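Notebook > Bench log > Gripper comparison > Saturday

Second day with the Vallitz fingers on the right arm. The Drisgate set stays on the left for now. Same controller firmware on both sides, same speed cap, grip force limited in software. Gleice wants numbers for both before she signs the order, and what I have so far is one day of numbers for one of them.

Started at 8:40 with the head camera check. Drove from the charging spot to the open floor past the foosball table and stopped facing the kitchenette, to see how exposure settles with the dark floor in the lower half and all that white above it.

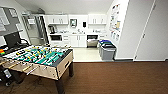

Exposure took 330 ms to settle on the current profile. Dario's profile from last month was slower but did not hunt. I kept the current one, on the grounds that hunting only shows up when the head pans fast, and nothing on today's list needs a fast pan. Dario disagrees and wrote so on the whiteboard.

Head to wrist time offset measured at 47 ms before correction. Yesterday's figure was lower. I have not found the cause. Possibly the USB hub, which Noemi swapped in the evening.

Then the wrist camera. The new bracket tips it back more than the old one did, and with the joint folded the view is mostly the arm's own black housing. Both plate screws catch the light and the edge of the plate is sharp, so focus at close range is not the problem. The trouble is that the detector was trained with the old angle and now gets a large black polygon in some poses. Two options: limit the fold in the planner, or mask that region per pose. I would rather limit the fold. Masking by pose means a table of masks, and somebody has to maintain it.

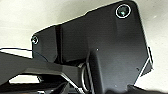 Cable test, floor level

Next the thin-object set. Target was the network cable by the floor, blue, plugged into the port module low on the gray panel. Contact only, no pulling. Ilaria was clear that if the link drops she loses a run on the other machine.

Findings, in the order I wrote them down:

Blue on gray: segmented without trouble on every approach.

Blue cable where it crosses the white line: split into two objects. The Drisgate config did the same, so this belongs to the model and has nothing to do with the fingers.

Thin brown wire on the carpet: missed entirely by the detector. I could barely follow it myself on the monitor. Logged as a hazard for anything that drags a fingertip along the floor.

Both fingertips show up blurred at the bottom of the view at this height. Acceptable, but the right one covers more of the carpet than I would like. Asked Alasdair whether the camera can go up by a few millimeters. He says the bracket has slots for it. 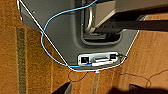
Lunch, then reach at counter height

Sandwich from Kourkoulas. Back at 1:15. Copied the morning's logs off first, 2902 files, no checksum errors.

Reach work at the sink in the afternoon. Candidate objects: the cup on its saucer in the basin, the plate to the left of it, the dish soap bottle next to the rack. Approach from the right, in front of the steel appliance. The bar handle along the top of that appliance is the obvious collision risk, so I padded it in the map and dropped the speed to 200 mm/s for the whole segment.

The planner prefers an elbow-high route to the cup. With the Vallitz fingers the total length from the wrist is greater, and the elbow has to come up further to get over the basin wall. For the bottle there is no difference that I can see between the two sets. 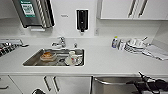
OPEN ITEMS

Fold limit in the planner: me, first thing.

Hub back to the old one for a single run, to see if the offset moves. Noemi has it in her drawer.

Repeat the cup approach with the Drisgate fingers on the right arm. Comparing left against right is no good here, the counter is not symmetric.

Ask Trevorero for the shorter fingertip drawing. Second request.

Shut down at 5:50, arm parked, brakes on.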